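Obst zusammen in einer Tüte: Drachenfrucht, Orangen, Zitrone – was muss raus, was darf bleiben?

Forum › Küche und Vorrat › Obst und Gemüse lagern

marisol_l
Beiträge: 61

Guten Abend zusammen, 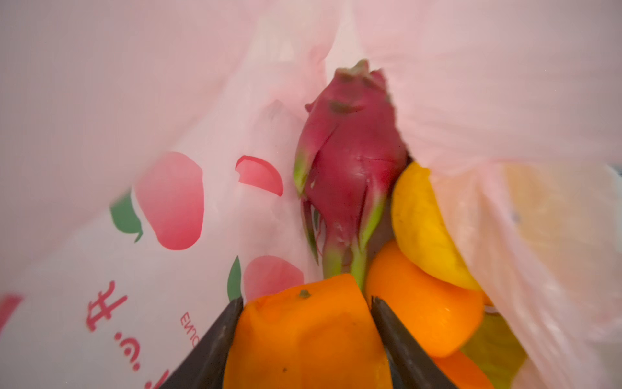 ich kaufe mein Obst meistens beim Markt hinter dem Bahnhof, und der Verkäufer packt dort alles in eine einzige rosa Tüte. Die Orangen, etwas Gelbes und diesmal auch eine Drachenfrucht, die erste in meinem Leben. Zu Hause bleibt die Tüte dann oft zwei oder drei Tage auf der Arbeitsplatte stehen, weil ich spät von der Arbeit komme und keine Lust mehr habe, alles zu sortieren. Mein Mann meint, dass das Obst in der Plastiktüte schwitzt und deshalb schimmelt. Ich meine, dass es bei Orangen ziemlich egal ist, sie haben eine dicke Schale.

Nun meine Fragen. Soll ich die Drachenfrucht von den Orangen trennen? Muss sie in den Kühlschrank? Und woran erkenne ich, dass sie reif ist? Oben sind die Schuppen ein bisschen bräunlich an den Spitzen, unten sind sie an den Rändern noch grün. Ich weiß nicht, ob das ein gutes oder ein schlechtes Zeichen ist.

Bitte entschuldigt mein Deutsch, ich lerne noch. Vielen Dank im Voraus.

Marisol Lindgren

zakell
Beiträge: 540

Hallo Marisol,

alles aus der Tüte nehmen, sofort am ersten Abend. Das dauert eine Minute. Ich habe einmal ein Netz Mandarinen in einer Plastiktüte vergessen, und nach vier Tagen war unten eine grün und weich, und die Nachbarn von ihr hatten schon weiße Flecken. Bei Zitrusfrüchten geht der Schimmel schnell von einer zur anderen, dicke Schale oder nicht.

Die braunen Spitzen sind kein Problem. Die Schuppen trocknen immer zuerst an den Enden. Wenn sie ganz braun und trocken sind, wie Papier, dann liegt die Frucht schon zu lange.

Gruß aus der Nordstadt

Booker Mbeki
Beiträge: 206

Guten Tag,

ich möchte ein wenig widersprechen. Man liest überall, dass man das Obst trennen muss, aber der Grund dafür ist meistens das Reifegas, und davon geben Orangen und Zitronen sehr wenig ab. Auch die Drachenfrucht reift nach der Ernte kaum nach. Wenn also keine Äpfel und keine Bananen dabei sind, dann können diese Früchte nach meiner Meinung gut zusammen liegen. Sie müssen nur Luft bekommen. Ich mache die Tüte oben ganz weit auf und rolle den Rand nach außen, so steht sie wie eine Schale. Das mache ich seit Jahren so und werfe wenig weg.

Zur Reife: Drücken Sie vorsichtig mit dem Daumen. Sie soll ein bisschen nachgeben, so wie eine reife Kiwi. Ist sie hart, war sie bei der Ernte noch zu jung, und dann wird sie leider auch nicht mehr süßer.

zakell
Beiträge: 540

@Booker: Eine Tüte bleibt eine Tüte, auch mit gerolltem Rand. Unten kommt keine Luft hin, und genau unten liegen die schweren Orangen und drücken. Von oben sieht alles schön aus und unten ist der Matsch.

Booker Mbeki
Beiträge: 206

Bei zehn Kilo gebe ich Ihnen recht. Bei einer kleinen Menge Obst, die man in drei Tagen isst, nicht.

tavion_d
Beiträge: 10

Hallo, ich bin neu hier und lese meistens nur mit, aber zu diesem Thema kann ich etwas sagen, denn ich habe zwei Jahre in einem Obstgeschäft geholfen.

Die Drachenfrucht ist empfindlicher, als sie aussieht. Die Schuppen brechen ab, wenn etwas Schweres daran reibt, und an der Bruchstelle wird die Schale nach einem oder zwei Tagen dunkel. Kleine Falten und Kratzer in der roten Haut sind normal, die hat fast jede nach dem Transport. Mit dem Finger soll man prüfen, ob eine Stelle nass oder eingesunken ist. Das wäre schlecht.

Wir haben sie im Geschäft immer zuletzt in die Tüte gelegt, ganz nach oben. Die Orangen können ruhig unten sein, denen macht das Gewicht nichts aus.

Zu Hause würde ich sie so behandeln:
Wenn Sie sie heute oder morgen essen, bleibt sie draußen, nicht in der Sonne.
Wenn es länger dauert, kommt sie ins Gemüsefach, in ein Tuch oder in einen Papierbeutel gewickelt.
Angeschnitten mit Deckel in den Kühlschrank und am nächsten Tag aufessen.

Waschen bitte erst vor dem Essen. Die Feuchtigkeit bleibt sonst zwischen den Schuppen.

Tavion Dvorak

marisol_l
Beiträge: 61

Vielen Dank für die vielen Antworten! Ich habe jetzt alles ausgepackt. Mein Mann hat natürlich sofort gesagt, dass er recht hatte, aber Booker hat ja auch mir ein bisschen recht gegeben.

Die Drachenfrucht gibt nur sehr wenig nach, wenn ich drücke. Sie liegt jetzt in einem Küchentuch im Gemüsefach.

Eine Frage habe ich noch zu dem Gelben. Ich habe es als Zitrone gekauft, aber es hat ein paar kleine dunkle Punkte auf der Schale. Kann ich davon die Schale noch reiben? Ich möchte einen Kuchen backen.

havach
Beiträge: 206

Kleine Punkte machen gar nichts, solange sie trocken und fest sind. Das kommt oft schon vom Baum, wenn die Frucht an einem Zweig reibt. Wichtiger ist, ob die Zitrone behandelt ist. Auf dem Markt steht das meistens auf einem Schild, oder man fragt. Bei behandelter Schale würde ich nur den Saft nehmen. Waschen hilft ein bisschen, aber bekommt nicht alles weg.

Und bitte die Orangen nicht in den Kühlschrank! Sie verlieren dort das Aroma.

ArloVD
Beiträge: 540

Das mit dem Kühlschrank kann man so nicht stehen lassen. Bei mir in der Küche sind es auch im November 23 Grad, weil unter mir der Heizungskeller ist. Dort halten Orangen nicht einmal eine Woche, dann sind sie leicht und trocken. Im Gemüsefach halten sie drei Wochen. Man nimmt sie eine Stunde vor dem Essen heraus, und das Aroma ist wieder da.

havach
Beiträge: 206

Drei Wochen alte Orangen möchte ich nicht essen, mit oder ohne Aroma. Ich kaufe lieber öfter und weniger.

ArloVD
Beiträge: 540

Wer den Markt vor der Tür hat, kann das machen. Ich fahre 25 Minuten mit dem Bus und kaufe deswegen einmal in der Woche groß ein.

zakell
Beiträge: 540

Könnt ihr bitte beim Thema bleiben, es ging um die Tüte.

Noch ein Tipp dazu: Ich habe mir vor zwei Jahren einen Drahtkorb von Panar gekauft, flach, mit kleinen Füßen. Alles liegt nebeneinander und nicht übereinander. Seitdem sehe ich jede weiche Stelle sofort. Der Korb war nicht billig, aber ein altes Kuchengitter mit einem Tuch darauf tut es auch.

Arlo Boateng
Beiträge: 61

Wir haben den gleichen Korb, und ich bin nicht so zufrieden. Der Draht drückt sich in die Mandarinen, wenn sie ein paar Tage liegen. Mit einem Tuch darunter geht es. Meine Schwiegermutter legt Zeitung hinein, das finde ich bei Obst nicht so schön wegen der Druckfarbe, aber sie macht es seit vierzig Jahren.

@marisol_l: Haben Sie die Drachenfrucht schon probiert? Welche Farbe hat sie innen? Von außen kann man das bei den roten nicht sicher sagen, es gibt sie mit weißem und mit rotem Fleisch. Das rote ist meistens süßer, macht aber schlimme Flecken. Ich habe davon ein Schneidebrett aus Ahorn, das ist heute noch rosa.

marisol_l
Beiträge: 61

Heute zum Frühstück gegessen! Innen war sie weiß mit den kleinen schwarzen Kernen. Ehrlich gesagt war ich etwas enttäuscht, sie schmeckt nach fast nichts. Ein bisschen wie Kiwi mit viel Wasser. Meine Tochter hat die Hälfte mit dem Löffel gegessen und fand sie gut, aber ich glaube, ihr hat vor allem die Schale gefallen.

Booker Mbeki
Beiträge: 206

Das ist bei den weißen leider oft so. Geben Sie beim nächsten Mal Saft von Ihrer Zitrone oder von einer Limette darüber und eine kleine Prise Salz. Gut gekühlt ist sie auch besser. Die Stücke passen dann sehr gut zu Orangenscheiben, der Geschmack kommt von der Orange und die Drachenfrucht macht es frisch.

tavion_d
Beiträge: 10

Dem stimme ich zu. Wer mehr Geschmack möchte, soll nach der gelben Sorte fragen. Sie ist kleiner und kostet mehr, aber sie ist wirklich süß. Davon bitte am Anfang nicht zu viel essen, der Bauch muss sich daran gewöhnen.

havach
Beiträge: 206

Wegen der Tüten: Ich nehme inzwischen zwei Stoffbeutel mit auf den Markt, einen für das Schwere und einen für das Empfindliche. Der Verkäufer hat am Anfang komisch geschaut, jetzt fragt er schon von selbst, was in welchen Beutel kommt. Zu Hause hänge ich den einen an die Tür und räume nur den anderen aus.

zakell
Beiträge: 540

An die Tür hängen ist auch nicht besser als die Tüte. Da drückt alles nach unten.

havach
Beiträge: 206

Es sind Kartoffeln drin, zakell.

marisol_l
Beiträge: 61

Der Kuchen ist im Ofen, ich habe nur den Saft genommen, weil ich nicht mehr weiß, ob auf dem Schild etwas von unbehandelt stand. Die Orangen liegen jetzt auf einem Kuchengitter mit Tuch. Danach muss ich mir allerdings überlegen, worauf der Kuchen abkühlen soll.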